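# The arm in the spare bedroom

Leanne Yeoman bought her robot arm in August, in two boxes, from a man in a car park who wanted it out of his hatchback. It had a gripper, most of its screws and a manual in three languages, none of them helpful. She named it Bellamy, after a cat.

By the time I visit, Bellamy has been bolted to a chest of drawers and has broken seven mugs. The eighth mug is enamel. Yeoman, who fits kitchens for a living, takes the losses calmly, although her partner Ryan Cheetham has started keeping his own cup in the car.

The mugs are why so much of the work now happens on screen. Cheetham put together a simulated room on an old gaming PC, with a table, a few props and a copy of the gripper, and the two of them practise in there most evenings after tea. A fall in the simulator costs nothing and makes no noise. You press a key and the world goes back to how it was, a feature I'd like for my own kitchen.
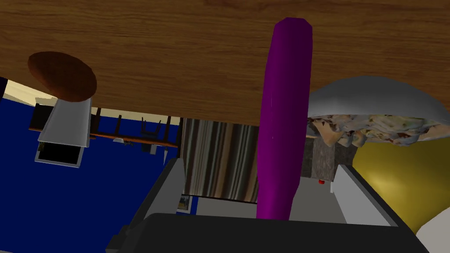

The pair have logged 126 attempts at a simple pick-up since Christmas, and Yeoman has written each one in a school exercise book. Next to 39 of them she has put a small tick. The rest have remarks: "nearly", "no", "why", and once, in capitals, a word the magazine won't print.

Getting from screen to bedroom is the hard bit. Simulated things weigh what you tell them to weigh. Real ones have opinions, and so does the chest of drawers — it walks slightly to the left whenever the arm speeds up. Faraji Mussa, a friend from the Ullier Street workshop, lent them a pair of clamps and suggested a proper bench. The clamps are on. The bench is under discussion.

Spending stands at over two months of Yeoman's petrol money, mainly on cable. She shows me the latest run: the arm swings out, dithers above the enamel mug, closes its fingers neatly on the handle and lifts. Then it puts the mug down on my notebook and stays there, holding on, until Cheetham goes round the back and switches it off at the wall.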